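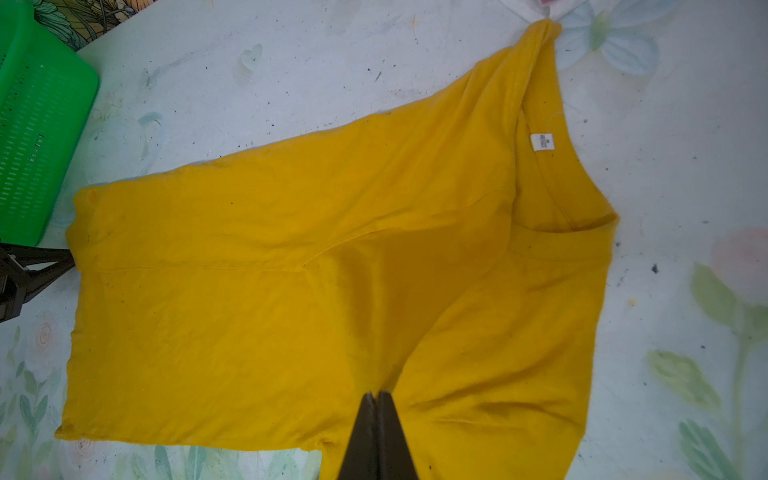 Is the Hadolano folding kit worth $2,992?

Last updated: December

I'll start with the price, because the Hadolano website makes you click through four pages to find it. The kit is $2,992 before shipping. Shipping to my place was another $48, and you supply your own table, your own basket and your own patience.

What you get is an arm, a gripper with a little camera at the wrist, and an account with Cimero, the outfit that runs the software. The brochure promises it will "handle everyday laundry". I've been feeding it t-shirts, mostly the old yellow one.

Picking up is the good part. The fingers come to a narrow point and they pinch thin cotton well, even when the shirt is lying twisted with a sleeve bunched up like rope. I had expected it to paw at the cloth and miss. Fair enough, credit where it's due.

Folding is another matter. A shirt that starts out flat and square, the way they all do in the Hadolano videos, gets folded into something I'd put in a drawer. A shirt dropped any old way is a coin toss. It'll grab the body halfway down when it should be going for a shoulder, and drag the lot sideways. Catriona Chisholm, who bought hers before I did, says it improves after nearly 1,000 tries. Mine is at 671 and I can't say I've noticed.

I asked support whether a patterned surface would throw it off, my table being all faded flowers and butterflies. Krum Ivanov wrote back that colour and print "should be fine in most homes". I'd have liked a yes or a no.

Cimero also wants a monthly fee once the trial runs out. I haven't decided whether to pay it. The return window closes first, and I've kept the box.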